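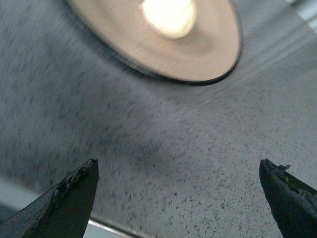
*Open two-finger gripper over a speckled gray surface, tan disc ahead. Right fingertip chipped.*

**Gripper finger budgeting** is the planning of spare and replacement fingers for a robot arm. Often left out of the first quote. Fingers wear at the tips and edges, so treated as a consumable, same as belts or pads.

## Typical lines

- Finger pairs, bought ahead
- Mounting screws, shims
- Downtime for swap and recalibraton

Tisix plan: 13 pairs a year, 800 dollars set aside. Ulow cell, 2000, includes labor. Zamfira Sima puts spares under operating costs, Roald Sæther under capital. Both methods in use. Reviewed every July, usualy before reorder.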